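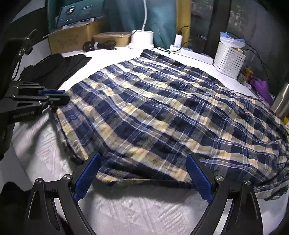 Dencombe Robot Club is an after-school club for Years 9 to 13, and we would rather undersell it. Most school robotics pages promise the engineers of tomorrow. Ours has spent the best part of two terms on laundry. Checked cloth on a white tablecloth, blue pads on the gripper jaws, a hem that won't lie flat: that is a fair picture of a Wednesday with us.

The club is run by Zoltán Kovács, who teaches physics and doesn't much care for robot videos, and Rostam Zarei, who looks after the workshop. Neither believes a machine will be putting away your shirts any time soon. Students who think otherwise are welcome to bring their results.

And we do keep results. Last year's group logged 577 folding attempts and counted 164 as good, using a rule they wrote themselves and then argued over until Easter. Mr Kovács still thinks the rule is too kind. The full log is in the workshop, including the bad weeks.

We enter the Plendudville Cup each year. Our team, Vörös, scored 55 last time against a winning 74. We have doubts about how the Cup is marked (speed counts for far too much) and have told the organisers so. We'll be going again.

You don't need to know how to code. You do need to put up with slow work, and to write down what happened when it went wrong. New members join in September. Come to the workshop at 3.45 and watch a session before you sign anything.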